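How a Question Becomes a Petition (and Then Sits in a Tray)

Suppose the town of Gavalas decides to close its swimming pool in July. July is when people want to swim, so this is a strange choice, but towns make strange choices all the time. What can you do if you're too young to vote?

You can complain to your dog. Dogs are good listeners and have very little power. Or you can start a petition.

What is a petition?

A petition is a written request that a lot of people sign. It goes to the people in charge, such as a town council, and it asks them to do one particular thing. "Please keep the pool open in July" is a fine request. "Please make everything better" will get you a polite letter and nothing else.

Who can sign?

That depends on the place. In Gavalas, anyone who lives in town and is at least 12 can sign. Your baby cousin can't, even if she feels strongly about the pool. Neither can your dog. Each person signs once, with a real name and a real address. Somebody always writes "Captain Underwater, Bottom of the Sea," and somebody at the town office always has to cross it out.

How many names do you need?

Let's say the pool petition collects 1418 names. Very impressive! Then the town clerk checks them. Out go the people who signed twice, the people who live in Plemico, which is the next town over, and the Captain. That leaves 1287. Luckily, the rule only asks for 1000, so the petition is still alive.
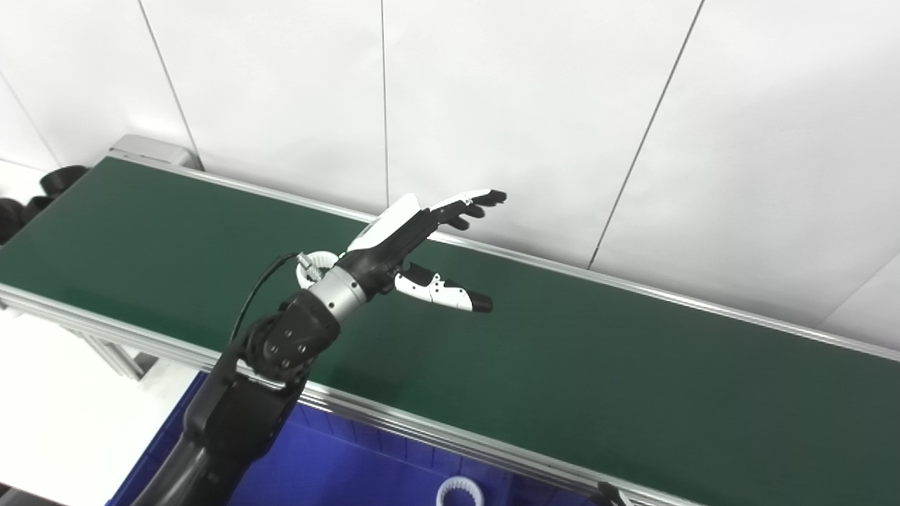
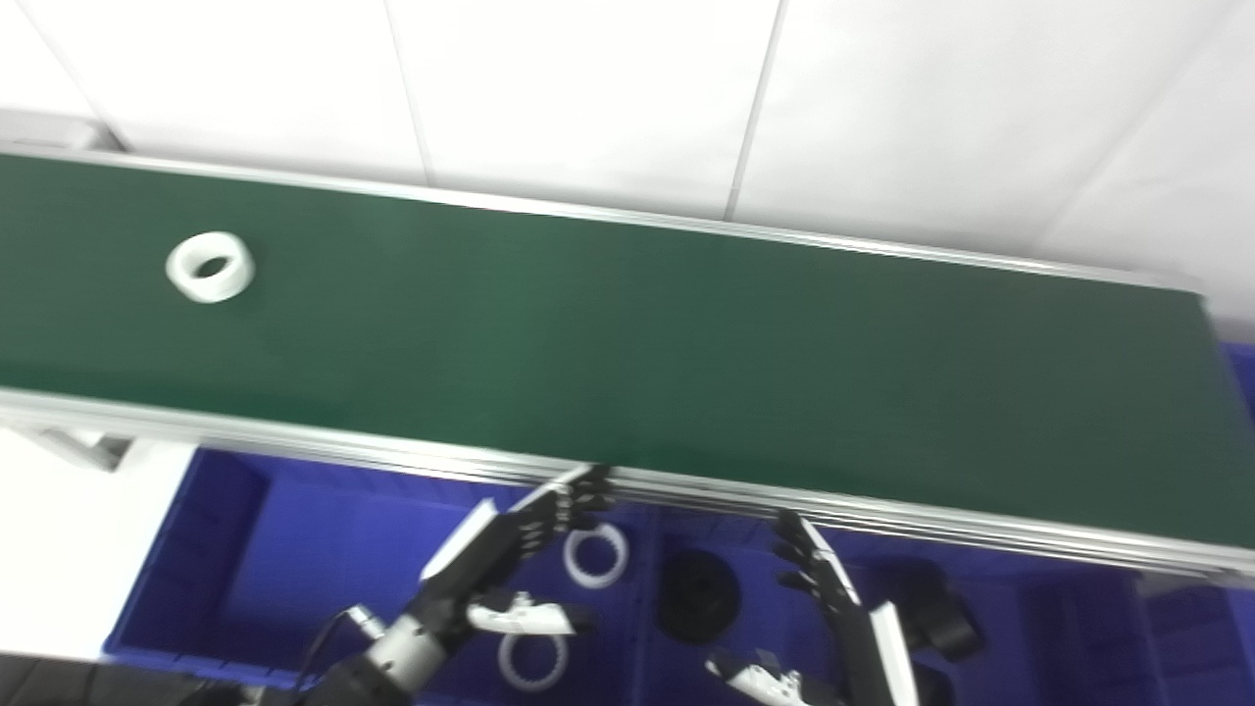 What happens next?

The petition goes to the council, where it waits its turn. Waiting is a big part of government. There may be 17 other things on the list, and one of them will be parking. Grown-ups can talk about parking for a very long time.

When the pool finally comes up, a person who signed may be allowed to speak. In Gavalas you get three minutes, and there's a little bell. Bring notes.

Does the council have to say yes?

No. This is the annoying part. A petition can make the council listen and give an answer, but the answer can be no. It can also be "we'll look into it," which is a no that hasn't made up its mind.

Still, council members like to be elected again, and they can read a long list of names as well as you can.

Words to know

Petition: a written request signed by many people.
Clerk: the person who keeps the town's papers and checks your spelling of your own street.
Council: the group that votes on town rules and spending.
Agenda: the list of things to talk about at a meeting. See also: parking.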